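# Chapter 7: Public Health Communication During an Outbreak

When an infectious disease reaches a community, health authorities have two tasks. They must limit its spread, and they must tell the public what is known. This chapter is concerned with the second task and draws on the measles outbreak in the port town of Watedside.
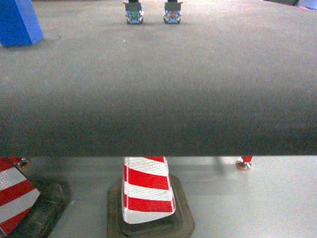

The first cases in Watedside were reported in March. By the end of April the district health office had confirmed 137 infections, most of them in children under five. The office issued its first public notice only after 121 of these had been recorded, and the delay shaped much of what followed. Parents had already turned to neighbors and local message boards for advice – some of it sound, much of it wrong.

The neighboring district of Nullness took a different course. Its office published case numbers every morning at 9:00, including the days on which there was nothing new to report. A vaccination clinic on Verhoeven Street gave 1370 doses in its first month.
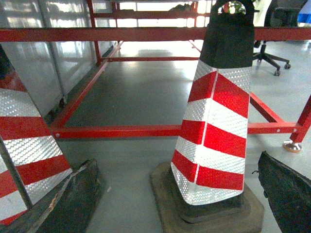
Section 7.1 compares the notices issued by the two districts. Section 7.2 examines how uncertainty may be stated in plain language, and Section 7.3 considers the role of schools and employers.

Students should review the following terms before proceeding:

- **incubation period**
- **contact tracing**
- **herd immunity**
- **risk perception**

The full text of the first Watedside notice – roughly 500 words – is reprinted at the end of the chapter.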